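クッキーの使用について:当サイトでは利便性向上のためクッキーを使用しています。閲覧を続けると同意したものとみなされます。[同意する] [設定を変更]

特集 昼寝は取り戻せるか
働く場所で20分だけ目を閉じる、という話

午後2時。まぶたが落ちる。画面の文字が二重になる。コーヒー三杯目。効かない。

この時間帯のことを、ずっと気合いの問題だと思っていた。昼に食べすぎた、昨夜スマホを見すぎた、部屋が暑い。どれも少しは当たっている。けれど何も食べない日も眠いし、早く寝た日も眠い。体のリズムとして午後に一度、眠気の小さな山が来る。昔からよく言われる話で、昼食はその山を少し高くするくらいのものらしい。

で、寝ればいいのか。寝ればいいのだ、たぶん。問題は場所と時間と、あと人の目。

今回、昼寝を仕事のなかに入れている職場をいくつか回った。取材は主に7月。暑かった。移動の電車で自分が寝過ごしたのは二回、これは取材に含めない。

■ まず、寝る側の言い分

文具の卸をやっているブロスビー(Brosby)では、昼休みのあとに短い休憩枠がある。名前はない。就業規則にも「休憩」としか書いていない。けれど社内ではみんな「横」と呼ぶ。横、行ってきます。横、空いてますか。

部屋は元の資料庫。窓なし。マット、薄い毛布、時計。時計は音のしないものに替えたという。前のやつは秒針がうるさくて、眠りかけた人から順に起きてしまったらしい。

面白いのは、本当に眠っている人がそう多くないこと。目を閉じているだけ。耳栓をして天井を向いているだけ。それでも午後の電話の声が違う、と営業の人は言う。自分の声が、夕方になっても低くならないのだそうだ。わかる。眠い日の自分の電話は、聞き返すと地の底から出ている。

ただし苦手な人もいる。寝起きが悪い。起きた直後に人と話したくない。髪がつぶれる。化粧が毛布につく。これ、笑い話のようで毎日となるときつい。ブロスビーでは使わない人も同じ時間を好きに使っていい。散歩、読書、何もしない。ここを「寝る人だけの得」にしなかったのが、続いている理由のひとつだと思う。

■ 長く寝ると負ける

寝すぎの話。これは自分で何度もやった。

ソファで目を閉じて、気がつくと90分。外の色が変わっている。口が乾いて、ここがどこかわからない。頭のなかに濡れた布を詰められたような感じがしばらく抜けない。夜は夜で眠れなくなる。翌日また眠い。最悪の輪。

深い眠りに入ってから起こされると、あの重さが来る。だから短く切り上げる。15分から20分、というのが回った先でいちばんよく聞いた長さだった。足りないと思うくらいで起きる。腹八分の睡眠。

コーヒーを先に飲んでから寝る、という手もある。カフェインが効いてくるまでに少し時間がかかるので、起きるころにちょうど目が覚めるという理屈。試した。最初の日はわくわくして眠れず、ただコーヒーを飲んで横になった人になった。三日目から悪くない。ぬるめにして一気に飲む。熱いと飲むのに時間がかかって昼寝の時間がなくなる。こういうことは、やってみないと気づかない。

アラームは振動だけ。手首か、胸のポケット。音を鳴らすと自分以外も起こす。逆に自分だけ起きないこともある。

■ 開けた場所でどう眠るか

小さい会社には部屋がない。大きい会社にも、意外とない。仕切りのない広い空間が増えて、明るくて、見通しがよくて、相談しやすい。そのかわり目を閉じる角度がない。どこを向いても誰かがいる。 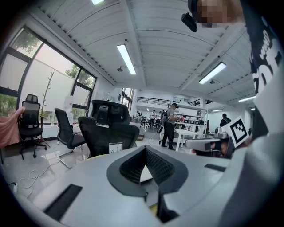 ■ 机で寝る技術

部屋がないなら机しかない。うつ伏せか、椅子にもたれるか。

うつ伏せ派の悩みは腕のしびれと、額の赤い跡。学生のころは平気だった。いまは首に来る。タオルを丸めて高さを出すと少しまし。顔を横に向けたままだと首の片側だけが伸びるので、額を下にして鼻のまわりに空間を作る。専用の枕も売っている。真ん中に穴のあるやつ。買った。でかい。引き出しに入らず、いまは足もとに置いてある。猫が喜びそうな形なのに猫はいない。

もたれる派は口が開く。これはもう仕方ない。マスクをするか、帽子を深くかぶるか、諦めるか。椅子の背が低いと頭の行き場がなく、首がかくんとなって起きる。壁ぎわの席が人気なのはこのせいもある。

光はアイマスクより、薄手の上着を頭からかけるほうが楽だという声もあった。匂いが自分のものだから落ち着くのだとか。見た目はかなりあやしい。三日で周りが慣れる。

音。完全な静けさはかえって眠りにくい。空調の低い音、遠くのキーボード。そのくらいがいい。困るのは急に変わる音で、笑い声、宅配便、会議室のドア。とくにドア。印刷会社のウィットロー(Whitelaw)では、昼のあいだだけドアを開けっぱなしにしておく決まりを作った。閉まる音がしなければ誰も起きない。費用ゼロ。いい話だと思ったら、冬は寒いのでやめるらしい。

■ 店で寝る

会社の外に出る手もある。

駅前の喫茶フェロン(Felon)。平日の昼過ぎ、奥の席だけ照明を落とす。注文は飲みもの一杯。お代わりを勧めに来ない。混んできたら声をかけられる、それだけの約束。看板にも品書きにも昼寝の文字はなく、常連が勝手に眠りはじめて、店があとから照明のほうを合わせた格好だ。

行ってみた。椅子が深い。座面が少しへたっていて、腰がちょうど沈む。隣の席では背広の人が腕組みのまま微動だにしない。眠っているのか考えごとなのか最後まで分からなかった。こちらは12分で起きた。アイスコーヒーの氷がまだ残っていた。上出来。

会計のとき、よく眠れましたか、とは聞かれない。ありがとうございました、とだけ。この距離がいい。

専用の仮眠店にも行った。アンデル(Undell)という店で、個室、寝台、毛布つき。清潔で静かで申し分ない。申し分ないのだが、金を払ったぶん眠らねばという気持ちが湧いてきて、目が冴えた。貧乏性の人間には向かないのかもしれない。隣室からは寝息が聞こえてきたので、向く人にはとても向く。

■ うしろめたさのこと

いちばん手ごわいのは、これ。

眠っているところを見られると、さぼっていると思われる。そう思われる気がする。実際に言われたことは、自分の場合ほとんどない。それでも起きた瞬間、まず周りを見る。誰か見ていたか。よだれは。

煙草を吸いに出る人は堂々としていた、という話を年上の人からよく聞く。立って、歩いて、戻ってくる。何かをしている姿だから許された。昼寝は動かない。動かない人間は職場でひどく目立つのだ。

取材した先で昼寝が根づいていたところには、共通点らしいものがあった。偉い人が先に寝ている。ブロスビーでもそうだし、ウィットローでもそう。制度の紙を百枚配るより、部長のいびき一回。いびきは困るが。

逆にうまくいかなかった例も聞いた。立派な仮眠用の椅子を入れて、利用簿をつけさせた会社。名前と時刻を書く。誰も書きたがらない。よって誰も寝ない。椅子はいま、来客の荷物置きになっているという。もったいない。ひとつ譲ってほしい。

■ 試すなら

道具は後回しでいい。まず時間を決める。昼食のあと、遅くとも3時より前。それ以降は夜に響く、というのが自分の体感で、夕方に寝た日はだいたい失敗している。

振動のアラームを20分に。靴を脱げるなら脱ぐ。ベルトをひとつゆるめる。眠れなくても起き上がらない。目を閉じているだけでいい日もあるし、そういう日のほうが多いい。

起きたら立つ。水を飲む。窓があるなら外を見る。すぐに大事なメールは書かない。一度、寝起きに書いた返信で宛名を「各位位」とやった。相手は何も言わなかった。

夜に眠れていない人は、昼寝より先に夜のほうをどうにかしたほうがいい。昼の眠気がひどくて生活に困るようなら、医者へ。これは軽い話ではないので軽く書かないでおく。

この原稿は午後に書いている。さっき一度寝た。17分。右のほほに袖のしわの跡がついたまま、夕方の打ち合わせに出る。

2026年10月11日 日曜日

メールマガジン登録受付中。新着の特集をお届けします。[メールアドレスを入力] [登録する] 配信はいつでも停止できます。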